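Search products Go
Print this page | E-mail this page

Prasix grasp planner
Pick and pour planning for small loose goods

Most planning software is sold on clips of it picking up a box. Boxes are easy. Prasix is a planner for the stuff that won't sit still – beans, lentils, washers, plastic pellets – and we have tried to write this page so that you can tell early on whether it will do your job. Quite often it won't, and we would sooner you found out before paying for a licence.

What it does

Prasix takes a depth image and a colour image, works out where the heap is and how deep, and gives your controller a path for the scoop or fingers. It then looks again and plans the next pass. It doesn't try to model every bean. We have seen products that claim to, and we have yet to see one keep up with a working arm.

The planner talks to the arm through Tesis, our control layer, or through your own if it accepts timed waypoints. Tesis is the easier road. Writing your own bridge is possible and the interface is documented, but allow more time than you think.

What it doesn't do

It doesn't weigh anything. If you need a set mass in each portion, buy a scale and feed the reading in.

It doesn't learn on the job. The perception model is fixed when it leaves us in Wivport, and it changes only when you install an update. Customers ask for "self-improving" software and we keep saying no. A planner that behaves differently on Thursday's shift is a planner you can't sign off.

It is poor with clear plastic and with polished metal trays. Glossy bowls are somewhere in between. Glare from overhead lights can be read as a gap in the heap, and the glare filter catches most of this but by no means all of it. Turn the lights down first and reach for the filter second.

Figures, for what they are worth

Our own bench test on dry pulses ran to 2529 planned passes, of which 2453 finished without a stop or a replan. The rest were mostly bad depth readings near the rim. These were our bowls, our lights and our arm, so please don't carry the result over to your line. We no longer print a success rate on the front of the leaflet, for the same reason.

Planning time depends on your processor. On the Nazari controller we supply, a single pass takes 93 milliseconds from image to path. Older boards are slower, and below the minimum specification the planner will refuse to start.

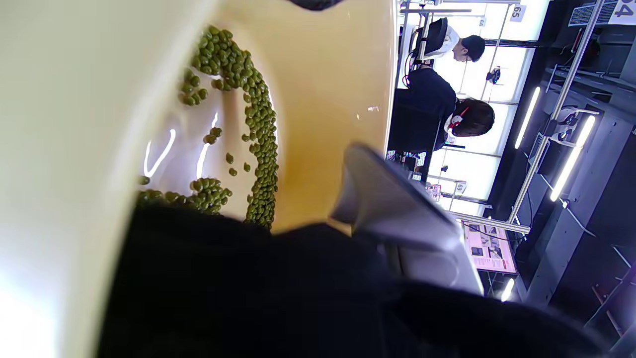
Page last changed: April, licence terms and glare note

Mung beans are a fair test of the perception side. They are small, they leave a thin trail away from the main heap, and single ones end up by themselves on bare bowl. Prasix sorts these into heap, trail and strays, and by default it leaves the strays until last. You can switch that off, though chasing single beans costs a great deal of arm time. White reflections on a shiny bowl, close beside the beans, are the sort of thing the glare filter is meant for.

What you get

Planner licence for one arm
Perception model for dry loose goods
Tesis bridge and interface notes
Glare filter, off by default
Log viewer, which is plain but does the job

Updates are included for 5 years. After that the software carries on running as it stands. There is no online check and no monthly fee.

Before you order

Ask for the trial copy and run it on your own goods, in your own bowls, with the lights you work under. Keep the logs from the failed passes and send us those first. Trial copies are full versions with a time limit, and the settings carry over if you buy.

We use cookies to remember your search settings. Accept | Change settings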